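Middle-Distance Running, Notes for Session 4: Pacing the Mile
Last updated: April 2023

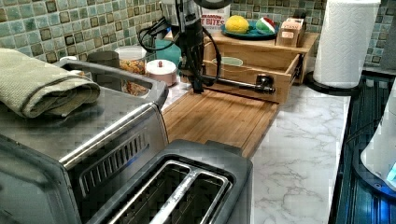
Tahsin Talukder wrote to me after the last session to say that he'd run every lap of his time trial by feel, finished with plenty left, and still had no idea whether he'd paced it well. Could we please spend a whole session on that, he asked, before moving on to hills? Yes! So that's what these notes are, and the hill material moves to Session 5 (the reading for it stays the same).

1. Why the third lap hurts

Most of you have a decent picture of how a mile goes. You start quick because there are people around you and your legs feel great, you settle, you suffer, you sprint. When I look over your January time trials, the slow lap is almost always the third one. I used to tell people to "be brave" there, which is useless advice, and I'm sorry to anyone I said it to.

What's going on is mostly the bill for lap one. If you run the first lap four seconds too fast, you don't get those seconds back as a nice cushion. You pay for them with interest somewhere between the end of lap two and the last bell, and the only part of the race that doesn't suffer much is the final 200, where everybody finds something.

2. Working out your laps

A quick reminder about distance, as it catches someone every year. A mile is a little over 1609 meters, so on a 400-meter track it's four laps plus a bit more than nine meters. The start line is set back from the finish line for that reason. If you time yourself from the finish line for four laps you've run 1600, and your "mile" is going to look better than it was.

Take the runner we'll call A. Her time was 4:59, and her laps (leaving out the little bit at the start) came out like this:

Lap 1: 70
Lap 2: 75
Lap 3: 79
Lap 4: 73

Add them up and you get 297 seconds, so her average lap was just over 74. Now look at lap one again. She went out more than four seconds under her average and then gave away nearly five on lap three. I asked her to go out in 74 the next time and she told me it felt like jogging – good, it's supposed to! The first lap of a well-paced mile should feel a bit boring.

For your own numbers: take your goal time in seconds, knock off two for the extra meters, and divide by four. Write that on your hand if you have to. I did for years.

3. Even, negative, or a bit of both

An even race means all your laps are close to the same. A negative split means the second half is faster than the first. For chasing a time I'd like you to aim for even and let the last lap be quicker if it wants to be. For chasing a place it's a different sport, really, and you go when the race goes. We'll get to tactics in Session 7, and I have opinions.

Wind changes all this too. On a breezy day, stop worrying about your splits at 200, as half the lap is with you and half is against you. Look at full laps only.

4. The Grodemeo session

This one is named after the Grodemeo track, where I first had to run it (in sleet, for what it's worth). We'll do it together next time.

Warm up with 15 minutes easy and four relaxed strides.
Run 6 x 400 at your goal mile pace, with 90 seconds of walking between.
Watches off, or face down on the inside of the wrist.
After each one, say your guess out loud before your partner reads you the time.
Cool down for ten minutes.

The guess is the whole point, so please don't skip it. In the first couple of reps people miss by three or four seconds, and by the fifth they're usually within one. If you're still missing by a lot on the sixth, you're probably too tired to be doing it properly and should stop there. A couple of you have the Stasereo watches that buzz every 100 meters. Lovely gadgets, but turn the buzz off for this.

5. Before next time

Run one steady mile on a track, at a pace you could hold for three, and write down all four laps. Don't race it. Bring the laps with you along with your January ones.

Then have a go at this: runner B wants 5:20 and goes through the first two laps in 77 and 78. What does he need for the last two, and do you think he'll get it? Write me a short paragraph on the second part, as I care more about that than the sum.

Spikes are fine for the session if you're used to them. If you aren't, wear your normal shoes, and bring something warm for the walking breaks.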